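Rapport d'avancement – Plan de gestion du cerf, massif de Trernen
Période close au 28 juin 2025, à l'attention de la Fondation Tudomia

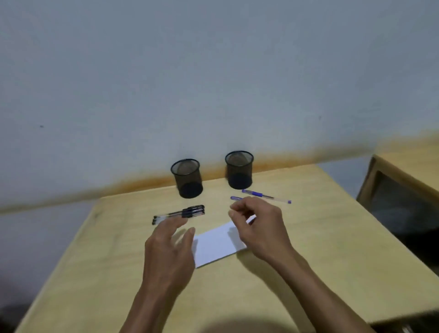

Nayeli Ayala a fait observer, à la lecture de la version provisoire, que le quota de biches lui paraissait trop prudent au regard des dégâts relevés dans les jeunes plantations d'Avemley, et a demandé que ce point soit traité en premier.

Le quota proposé pour la prochaine saison s'établit à 191 bracelets, toutes catégories confondues. L'augmentation de la part des biches a été examinée en mai avec les détenteurs du droit de chasse. Elle reste subordonnée aux résultats du second passage des comptages nocturnes, les conditions de brouillard ayant obligé à interrompre le premier sur le versant nord.

Le territoire couvert par la convention représente 3424 hectares. Les 33 placettes de suivi de l'abroutissement ont toutes été relevées. La pression demeure forte sur le sapin et modérée sur le hêtre – la saisie des données relatives à l'érable n'est pas achevée.

La formation au tir de régulation, confiée à Saeed Salehi, a été dispensée comme prévu. Le module consacré à l'examen initial de la venaison est reporté à l'automne, faute de chambre froide disponible sur le secteur d'Asadi.

Sur le plan financier, les dépenses sont conformes au budget, à l'exception d'un dépassement de 400 euros sur le poste carburant. Chibuzor Shehu sollicite l'imputation de cette somme sur la ligne « matériel optique », qui présente un solde suffisant.

Le prochain rapport comportera la cartographie des places de brame et le bilan des tirs d'été.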